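# Left gripper swears it isn't holding the bag it is holding (fault 37)

**Ruth Espinoza**

We have a two-armed robot on the Uvatell controller that tidies the lounge at our office. The job is simple enough to embarrass everyone: pick up the empty bottle, put it in the blue bag, take the bag to the bin by the wall. It manages the bottle. Then, on the way to the bin, the left gripper decides it has nothing in its fingers, posts fault 37 ("object lost") and the whole robot parks itself on the carpet.

The bag is still in the gripper every time. I can tug it and it doesn't budge. Meanwhile the status page says "closed: 100, object: none" with the confidence of a weather app.

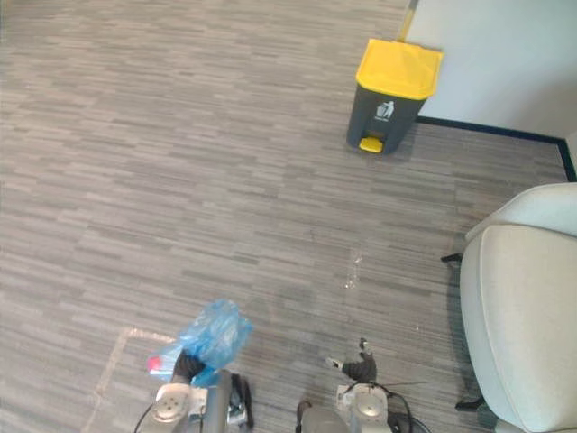 *Left gripper shut on the bag, right gripper open, bin up ahead.*

After the fault it retries the grip 3 times, meaning it opens and closes on whatever is there. That is when a bag with a bottle in it can go on the floor, and when somebody helpful sticks a hand in. A colleague had his sleeve pinched last week. He's fine, the sleeve less so, and I've been asked to have this sorted before we run it during lunch again.

Things I've tried: restarting it, swapping the finger pads, a firmer grip, a slower drive speed, and speaking to it sharply. The firmer grip made no difference at all.

**brackenfold**

Have you tried recalibrating? Ours did something weird once and recalibrating fixed it. Might have been the camera though. Or the update.

**Khosravi**

Recalibrating won't hurt, but I doubt it's your problem. The gripper works out whether it has hold of something from how far the fingers closed. A bottle stops them partway, so it says "object." A twist of thin plastic lets them go all the way, so it reads 100 and concludes it grabbed air. Your firmer grip squeezed the bag flatter, so the number had nowhere else to go.

We went through the same thing with a Britico gripper set. These are the notes I kept, lightly cleaned of swearing.

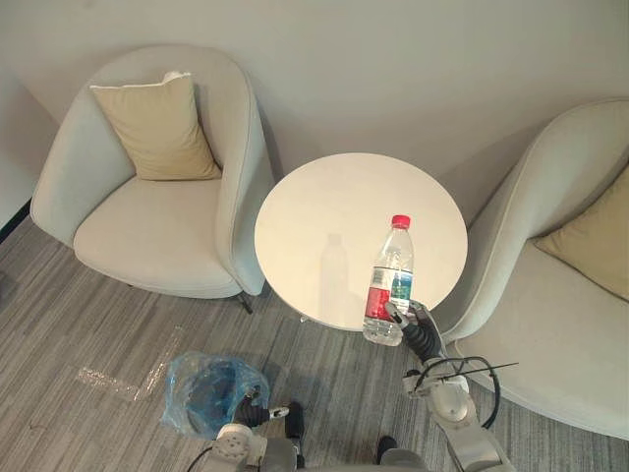
**Kiltthorpe, July**

Bottle picks good all morning, position reading nowhere near the limit. Bag carries bad. Found the "object present" check was using position only, with the empty limit set at 100. Switched the check to position plus motor current. With the bag gripped, the current stays up because the fingers are pushing against plastic; with nothing in there it settles lower. Left it running through the afternoon and had no fault 37. Had one fault of another kind, when I unplugged the wrong cable.

So, in order:

1. Turn the retries off first. A robot that opens and shuts its hand while people walk past can wait until you've fixed the rest.
2. Find the object check in the gripper profile and add current to it. Use a separate profile for the bag so you don't spoil the bottle one.
3. Record the current with the bag in and with nothing in, and set the limit between the two. Don't copy mine. Pads and bags differ.
4. Change the fault action from "retry" to "hold and stop."

If the two currents come out nearly the same, gather more of the bag before closing. Pinching one layer is asking a lot of it. And put a sign up about hands. Sleeves too, apparently.

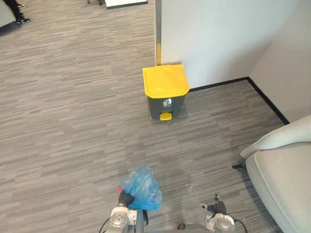
**Ruth Espinoza**

Will the gripper let go if someone presses the emergency stop during a carry?

**Khosravi**

It depends on the gripper. Ours keeps its fingers where they were when the power is cut, so a trapped sleeve stays trapped until you use the manual release. Check your manual for where that is and try it with a rag in the fingers before lunch service resumes.

**Ruth Espinoza**

Found the release. It was under a sticker. Retries are off and the current check is in — two clean carries so far, and I'm leaving it on the bag profile overnight to see what it thinks up next.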